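3.2 Storage of small household items

Most of the households in the Condby survey kept cables, chargers and adaptors long after the device they came with had gone. When asked why, people gave much the same answer: a lead might fit something else one day, and it took up little room. Earlier work on household clutter has tended to treat such items as rubbish waiting to be thrown out. Our interviews suggest they are better seen as spare parts whose use is not yet known.

We visited 50 households in May and asked each to show us where leads and chargers were kept. Visits lasted one evening and were carried out by the second author (Melnychuk) with a checklist and a short interview. The checklist covered the type of container, the room it was in, and whether its contents could be seen without opening it. Two households withdrew before the interview and are left out of the results below.

The kitchen drawer was the most common place, followed by a box in a wardrobe or under a bed. In 11 homes the leads were kept in clear tubs or bins. People with clear containers were more likely to say that they could name what was inside, and when we asked them to find a given lead they seldom had to empty the container first. Those using drawers often tipped the whole lot out on the floor or the bed. One man in a flat on Lytvynenko Street gave up the search and offered us a lead from behind his television instead.

How a lead was put away also mattered. Coiled leads were found faster than those pushed in as they came, and this held for drawers as well as tubs. A small clear bin with a coiled red cable in it is shown in Figure 2. Colour helped where it was present, though black and white leads made up most of what we saw and were hard to tell apart in any kind of container.

Labels were rare. Thirteen households had tried them at some point, mostly with masking tape or freezer tags, and nearly all had stopped within a year. Hladun found the same pattern in his study of shed and garage storage, where labels went out of date as soon as the contents were moved.

Figure 2. Red cable coiled in a small clear plastic bin.

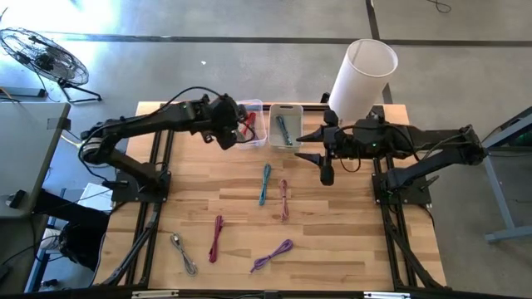
3.3 Who decides what is thrown away

In shared homes the person who tidied the container was seldom the person who had filled it. This led to some caution, and leads that no one could identify were usually put back.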